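How I Oil a Wooden Tabletop (and Keep It Looking Decent)

I've been putting oil on tables since my first apartment, where I inherited a kitchen table so dry it drank olive oil off a dropped piece of bread. I've done it badly a lot of times. The way I do it now takes an evening plus some waiting, and you can manage it in a small space if you can open a window.

What you'll need

A hardwax oil or a plain drying oil (I use the Stenau satin one, the small can goes a long way)
Sandpaper in 120, 180 and 240
A vacuum with a brush head
Lint-free rags, more than you think
A white nylon pad
Gloves, unless you like tan fingers

Finding out what's on there now

Put a few drops of water on the top in a spot you don't care about and go make coffee. If the drops are still sitting up when you get back, there's a finish on it that's doing its job and you might only need a clean and a light refresh. If they've sunk in and left a dark patch, you're in for the full treatment. Thick varnish is a different story - it has to come all the way off first, and I'd do that outdoors.

Sanding

Start with 120 if there are rings or scratches, otherwise go straight to 180. Always with the grain. I use a random orbit sander for the middle and do the edges by hand, after I rounded over the corner of my sister's desk and had to hear about it every Thanksgiving. Finish with 240 and then stop. I used to go way finer than that, and the oil hardly soaked in at all.

Now vacuum. Then wipe with a barely damp rag, let it dry, and run the 240 over it once more by hand, super light. The damp rag makes the little fibers stand up, and you want them gone before the oil goes on.
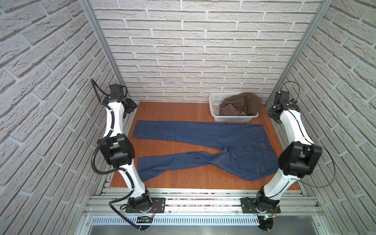

Dust is the thing that ruins most of my projects, so I vacuum the floor too, and I leave the room alone for an hour before I open the can. Turn off any fan. If you have a cat, well, good luck!

First coat

Stir the can, don't shake it. Pour out a puddle about the size of a pancake and spread it with the nylon pad, working along the grain. Thin, thin, thin. Wait 11 minutes (my can says ten to fifteen) and then wipe off everything that hasn't soaked in. Really wipe. My friend Isamu Yokoyama left a shiny wet layer on his because it looked so pretty, and it was tacky for over a week.

Lay the used rags flat outside to dry, or put them in a metal can of water with a lid. Oily rags bunched up in a trash bag can catch fire by themselves, so please don't skip this one.

Second coat

Next day, rub it down lightly with the nylon pad, dust it off, and repeat with even less oil. I do two coats on a desk and three on anything people eat at. Go easy on it for four days or so, and no tablecloth until it's had at least a week. In a sticky August I'd wait longer.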